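Call for participants: mobile money pilot, Murnham islands

Utik is looking for 200 people to spend four months paying for things with their phones on islands where the phone signal has a habit of going home for lunch. If you live on Murnham or one of the outer islands, sell or buy anything at all, and have a reasonable tolerance for software that is still finding its feet, read on.
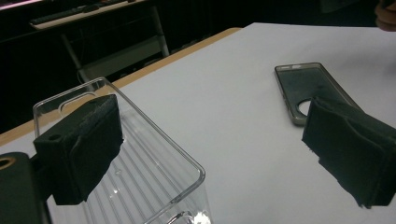
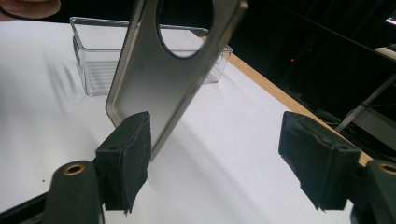 Phone cases, one clear and one silver-gray.

What we are testing

Utik is a payment ledger that keeps working offline. Two phones swap a signed record over short range, and the records settle when either one next finds a network. The software comes from Vidmar, a small firm that has tried it in offices with excellent coffee and even better internet. We would like to know how it does at a fish market.

There is a blockchain involved. You will not be asked to have an opinion about it, and there is no token to buy. Anyone who offers to sell you one is not us.

Who we want

– Market sellers, store owners and boat operators
– Households that get money from family overseas
– Church and school groups that collect small payments
– A few people who distrust the whole idea and will say so in writing

You need to be 18 or older and have an Android phone that holds a charge until dinner. Cracked screens are fine. You do not need a bank account. Of the 1,861 households in our earlier survey, over 600 had no account within a day's travel, so we could hardly insist.

What you would do

Use Utik for at least 4 payments a week, keep a short diary (paper is fine, and smudges are expected), and come to one group meeting a month at the Peltham office or the nearest island hall. Meetings start at 4 p.m. island time. We will have the chairs out by 5.

What you get

A monthly data allowance, boat fare to meetings, a meal at each one, and a payment at the end in cash. Yes, cash. We did notice.

Any balance you put into Utik remains yours. If the pilot ends early, it is paid back to you in full. You can leave at any time, and we won't send anyone to ask why – though a note would be kind.

How to apply

Pick up a form at the Peltham office, the Murnham wharf store or any island clinic, or ask for one over the radio. Forms are due back by the end of April. Tell us which island you live on, what you buy or sell, and how often your signal drops out. "Always" is an acceptable answer.

We will contact everyone who applies, by text if it gets through and by boat if it doesn't.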